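Beltance Publishes Review of Hotel Loyalty App Claims, Finds Little to Back Them Up

GUDLEY, April. Hotel owners are being told that a branded loyalty app will win guests back from the big booking sites. Beltance, an advisory firm for independent hotels, went looking for proof and came back with very little.

The firm reviewed booking records from 58 independent hotels that had paid for a loyalty app. Those hotels logged 1,322 app bookings over one season. Of these, 610 came from guests who had already booked direct at least once before the app existed.

"A guest who would have called the front desk anyway is not a new customer," the firm says in its report. "Vendors count that booking as a win. We don't see why a hotel should."
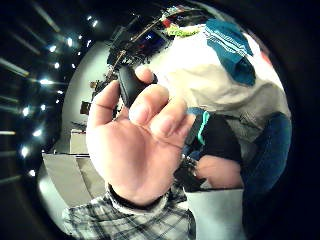
A black object held between the fingers. The Beltance report covers app bookings at 58 hotels.

The report also questions the download figures used in sales talks. A download says nothing about whether the guest opened the app again, and four of the vendors Beltance contacted would not share repeat-use numbers.

One product, Wutach, did supply full records. Its results were better than most, though Beltance notes that its hotels also cut their direct rates during the same months. The report makes no attempt to say which of the two changes brought in the bookings.

Beltance does not tell owners to drop their apps. It suggests asking for repeat-use data before signing, refusing contracts longer than a year, and checking what happens to guest details when a contract ends.

The 117-page report is free to independent hotels through the Beltance website. A shorter version for properties with fewer than 20 rooms will follow.

About Beltance
Beltance advises independent hotels on booking channels and pricing. It takes no commission from software vendors.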